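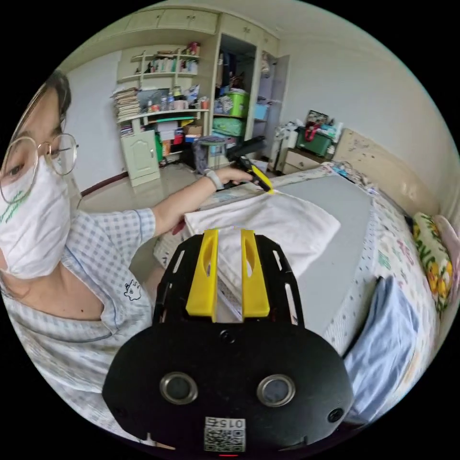 How to Fold Laundry on a Bed

If you have no table big enough for folding, the bed works fine. The trouble is that a mattress is soft, so edges sag and creases land in the wrong place. A flat board fixes most of that. Any stiff panel wide enough for a shirt will do.

Before you start, make the bed and pull the cover tight. Sort the dry laundry into shirts, towels and large pieces. Do the shirts first while the board is clear.

T-shirts

Lay the shirt face down and smooth it from the neck to the hem. Fold one side in to the middle of the shoulder, turn the sleeve back, then do the same on the other side. Bring the hem up to the collar. If it goes in a drawer, fold it once more. 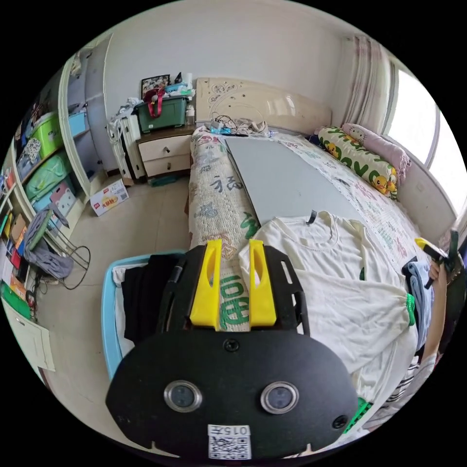 A cream T-shirt spread out beside the gray board.

Towels

Hold a towel by two corners and give it one hard shake. Fold it in half the long way, then in thirds. Wilma Pringle wrote in to say she folds in quarters because her Moltberg shelves are narrow -- that works too. Measure your shelf first. Mine is 16 inches deep.

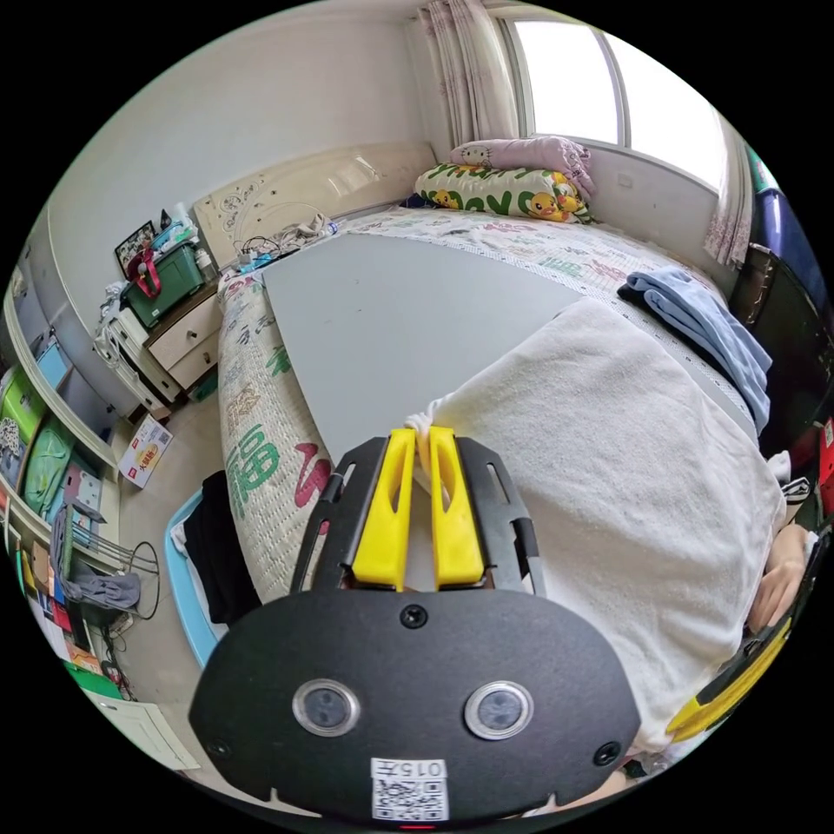 Find the corners of a large towel before you fold.

Blankets

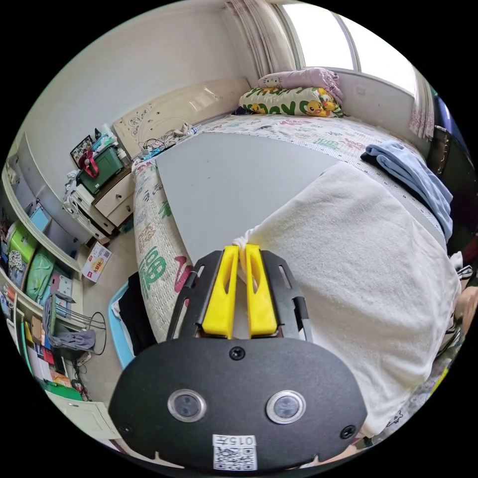
Large pieces are easier if you never lift the whole weight at once. Find one corner and match it to the next along the short side, then slide your hand down the fold to flatten it. A looped towel blanket like the cream one, hanging over the side of the bed, should be pulled up onto the mattress first or its own weight will drag the fold crooked. Fold it in half twice, press out the air, and fold in thirds.

Stack with the folded edge facing out. I put blankets on the bottom shelf and stop at 6 to a pile.

Last updated June 20, 2026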